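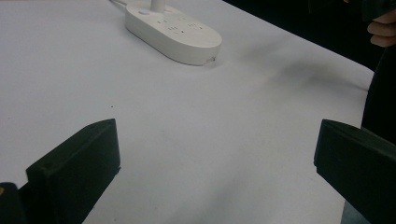
Stop Calibrating and Clean the Fingers First

I look after a bench cell built around a pair of hand-held grippers. People use them to record tasks, and a small arm then repeats those tasks with the same fingers bolted to its wrist. The fingers are printed in our own shop. When a recording comes out bad, or the arm starts missing things it picked up last month, somebody always asks for a new calibration. I think this is the wrong first step almost every time, and I would like more cells to stop doing it.

Calibration feels like serious work. There is a board with a pattern on it, a script, and a number at the end that is better or worse than the last number. Cleaning a finger and checking its screw takes a rag and a hex key and leaves nothing to show. So the calibration gets done, the number gets logged, and the loose finger stays loose.

I kept a log on our cell from September on. It has 75 entries, each one a complaint from a user or a fault I found myself. Only 13 of them were fixed by calibrating. The rest were dull things. A finger had turned a little on its mount. The gripping face had worn smooth. A cable had worked halfway out of its socket. Somebody had shifted the table and put it back almost where it was.

The printed fingers deserve more attention than they get. I like printed parts and would not go back to machined ones for this job - they are cheap, and a broken one is replaced the next morning. But the plastic gives under a screw head. You tighten it, it feels fine, and after a few hundred cycles it has crept and the finger has some play. One of ours made it to 452 cycles before I could feel it move by hand. The recordings had gone bad well before that. We had calibrated twice in between, and both times we had carefully measured a finger that would be somewhere else by the afternoon.

My order of work now goes like this. Power off at the strip before touching the arm. Wipe the fingers and look at the faces. Push each finger sideways with a thumb, and if it moves, take the screw out and look at the hole before tightening anything. A hole that has gone oval means a new finger. Then close the jaws on a strip of paper and pull. The paper should drag evenly along the whole face. After that I check the plugs and wipe the table. The whole thing takes 14 minutes if nothing is wrong. Calibration comes last, and only if the trouble is still there.

We use a Bruveck mount on the arm side, and I have one complaint about it. The manual gives calibration a whole chapter and gives the finger screws a single line, with no interval for checking them. I don't think Bruveck is worse than anyone else. The Drosis unit we had before was the same, except the screws were harder to reach. A manual teaches people what matters, and these teach that the software side is the machine and the rest is trim.

The best argument against me is that a script can be run by anybody, while feeling for play takes practice. That is true for the first week. A new person needs to handle one good finger and one bad one, side by side, and I keep a bad one in the drawer for that. The other argument is that frequent calibration does no harm. I disagree with this more strongly. If the finger has slipped, a fresh calibration fits itself to the fault. Then someone tightens the screw later, the finger goes back to its proper place, and everything is off again in the other direction. I lost most of a week to that.

I would also keep less on the table. A bare surface is easier to wipe, and it is easier to see when something has moved. Ours gets a power strip at the far side and whatever the task needs. Tools go back in the drawer, including the hex key, which I now keep on a string.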